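Drawer pulling with a countertop arm
Posted 11/9/25 by cloltirby
Print this | E-mail this

cloltirby: Second build in my kitchen. The gripper is fine, but the cables on the left side keep snagging. I've put 50 hours into it.

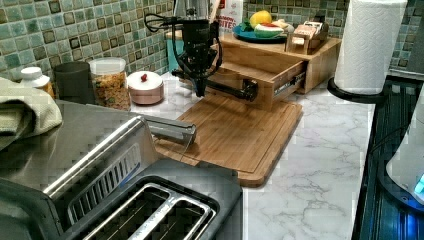 I'd like to keep the long rod for drawers -- it reaches without moving the base. Any reason not to?

hindby_shop: Too much side load. Shorten it.

saderby3: Disagree. Mine is longer and has done 647 pulls. Sort out the cables first.

hindby_shop: On metal slides? Those bind if you pull off center.

cloltirby: Metal, yes. Cables first, then.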